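Robotics Help Board > School and Club Teams > Simulation
Agent keeps getting stuck in doorways in the house course
Posted by grovmont_club in September
3 replies, 230 views

Our club is doing the virtual round of the Stetau challenge. The task is to drive a simulated robot through a house, find the right room and stop in front of the trash bin. We are a high school team and most of us only started Python last year.

The kitchen and hall are fine. The bathroom is where we lose points. The robot gets just inside the doorway and then turns back and forth until time runs out.
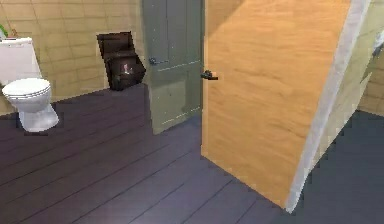
We train for 3000 episodes per room with the default reward, which is the change in distance to the goal minus a small penalty for every bump. Turn step is 30 degrees. Is it the reward, or do we need to train longer? We have until the end of the month and one decent computer.

bromau_mentor
Look at your turn step first. With 30 degrees the robot often can't line up with a gap next to an open door, so it turns too far, bumps, and turns back. We had the same thing with our class. We changed it to 10 and the spinning mostly stopped. It does make episodes longer, so raise the step limit too or you will time out for a different reason.

Also check that your distance is path distance and not straight line. Straight line pulls the robot into door slabs and walls.

pk14
just train longer. ours took forever too

yule_robotics
I would not train longer until you have watched some failed runs. Save 14 of them and write down where each one stops. If they all stop in the same place, more episodes probably won't fix it.

One more thing to check is the collision shape of the doors. In our copy of the house it was wider than the door you see on screen. There is a debug view for this in the Stetau viewer settings, off by default.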